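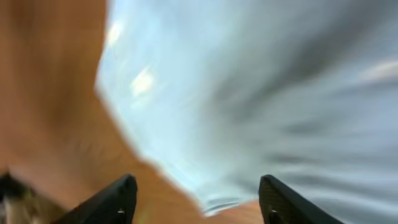 Tenants > Flavstead House > Laundry room > Monthly checklist

Laundry and folding room: safety check, April

Checked by Kofi Sowah for Essien Lettings. Form version 2019, still in use. I write OK, NOT OK or WATCH, and after that my comment. If my English is not clear somewhere, please ask me and I will explain it by the machines.

1. Door and way out
OK. The door opens fully and closes by itself. The bicycle which stood in the corridor last month is gone, thank you to the owner. Please do not hold the door open with the detergent box. It is a fire door and it must be able to close.

2. Lights
WATCH. The lamp above the second washing machine needs a long time before it comes on. I have reported it. The switch by the door works normally.

3. Floor
OK. Dry on the day I checked. The rubber mat before the sink has one corner which lifts up. I pressed it down with new tape, but tape is not a repair for ever, so look where you put your feet.

4. Water hoses and taps
NOT OK for machine 1, OK for the others. The inlet hose of machine 1 has a small bulge near the tap. I closed the tap and hung the red card on the machine. Do not open this tap. The new hose is ordered from Tridero, order number 1137, and they told me it comes within two weeks.

5. Electrical plugs and cables
OK. No brown marks on the sockets and no warm smell. I found again one extension lead behind the dryer, with a phone charger in it. I took it out and it is in the office. Extension leads are not allowed in this room, also not for five minutes.

6. Dryer lint filters
NOT OK. Both filters were full when I arrived. I have written this comment already four months one after the other. Lint burns very easily, and a full filter makes the dryer too hot inside. Clean the filter after each load, with the hand, and put the lint in the metal bin. The outside pipe I have checked also and it is free.

7. Folding table
OK with small comments. The table stands firmly and I felt no splinters along the front side. One screw under the left leg was loose and I have tightened it.
Please do not sit on the table, and no hot iron directly on the wood. For ironing there is the board on the wall hook. 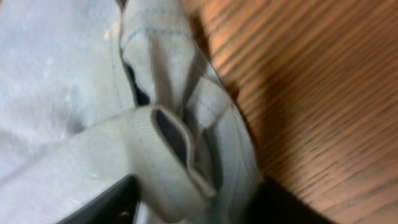 Also the hand cream and the bleach bottles should not stand where clean clothes are put. Last winter one neighbour lost a good jumper in this way, and the stain in the wood took me a whole morning to sand out.

8. Cleaning products
WATCH. Two bottles on the shelf have no label. I do not know what is in them, so I moved them to the locked cupboard. If one is yours, come to me and tell me what it is. Never pour a product into a different bottle.

9. Fire extinguisher and blanket
OK. The seal is not broken and the needle is in the green part. Tag number 184. The blanket hangs where it should.

10. First aid box
NOT OK. The plasters are finished and the eye wash is past its date. I will fill it again this week from the Indance catalogue. Until then there is a second box in the office.
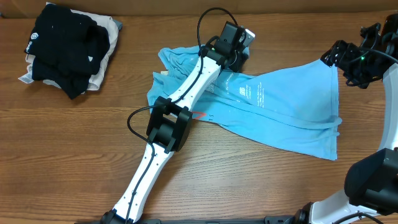
11. Things left behind
WATCH. Clothes which stay longer than a week go into the basket under the notice board, and after one month to the charity shop. Before you wash, look in the pockets. Lighters are the worst, a lighter in a dryer is a real danger.

12. Ventilation
OK. The fan runs and a sheet of paper stays on the grille by itself. Leave the small window open by one hand width when both dryers work.

To do before the next check: hose for machine 1, lamp, first aid box. The filters I leave to all of you.

K. Sowah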